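News from the Back Workshop

It has been a busy few months down at the Birnimville workshop, and those of you who have stopped by on a Tuesday evening will know that the kettle has barely had time to cool. For anyone who missed the spring letter, we are teaching our arm to put away the tool library's returns, and the way you teach it is by showing it, over and over, with a person guiding the arm by hand while the computer records everything. One go at the job, start to finish, is one example. We now have 2452 of them saved, which I had to read twice when Birthe Hjaltadóttir sent me the number!

Birthe has been running the sessions since February and she has been wonderfully patient with all of us. I did 80 examples in one sitting and my shoulder let me know the next morning – she did twice as many and then stayed to sweep up. Most of what we have so far is wrenches and clamps, with 458 examples of the small paint brushes, and those are harder than they sound, as the handles roll.
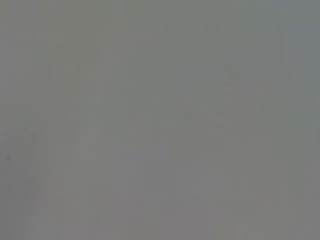

The wrist camera is the part of the kit I get asked about most, so let me go on about it for a bit. It rides along with the hand, and what it records goes into the example together with the position of every joint. A good deal of what it takes in is very plain indeed. When it has nothing but a blurred gray surface to look at, with one tiny dark speck over toward the left, there isn't much for the learning system to hold on to, and the joint positions have to do more of the work. We had a long and friendly argument over whether to trim stretches like that out of the recordings. Birthe wants them kept, on the grounds that the arm will meet plain gray views when it is working by itself and ought to have met them before. I was on the trimming side and have mostly come around.

Sorting is the other half of the job and we could use more hands for it. Each recording gets watched through in Korkano, the little viewing program that Oddsson wrote for us, and marked as good, clumsy or failed. Please don't be shy about marking your own as clumsy, we all have plenty. So far 1042 have been watched and marked, so there is a fair pile waiting, and it is pleasant work with a cup of coffee and someone to chat to.

Sessions carry on every Tuesday from six thirty, in through the side door on Zevham Lane. Wear sleeves that won't catch on things, and if you have an odd-shaped tool at home that you could lend us for a week or two, do bring it along – we are especially short of pliers.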